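# Pouches on Edge: Sorting a Snack Shelf with a Dish Rack

Jun 4, 2019

My project started with a mess. The pantry in our student kitchen on Matheson Street is one deep shelf, and all the flexible food pouches end up in a pile at the back. You pull one out and the rest slide down (usually onto the floor!). Ailsa Drummond, my project partner, wanted to buy proper bins, but we had a budget of 200 crowns in our made-up course money and bins ate most of it — so I went looking for something cheaper.

What I landed on was a plain white tray with upright dividers, pretty much a plate rack. The idea is that each pouch gets its own slot and stands on its bottom edge, with the front facing you. No stacking, no digging, and you can see what you have before you go shopping again.

We set the tray on a white tabletop first so we could try things out without crawling into the pantry. I was worried about the slots, because they're narrow and the dividers lean a bit. A flat pouch should be fine, but a fat one is another story. We lowered the pouches in from above, holding them by the top, and started at the left end.
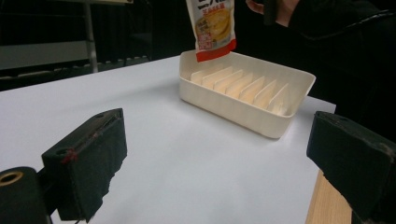
The slant bothered Ailsa more than it bothered me. She likes things to stand straight, and she tried turning the tray around so the pouches would lean away from her. I think leaning back is easier to read, and we argued over it for longer than I want to admit in a graded report. In the end we kept it my way and she got to pick the order: meals first, then snacks, then the baking stuff.

Soft pouches were the hard part. If the food settles to one side, the top flops over and covers its neighbor. Giving each one a little shake before it goes in helps a lot, and so does folding down the top once it's been opened.

For September I'd like to try a second tray with wider gaps for the big rice bags, which we left out this time. They're still in a pile at the back.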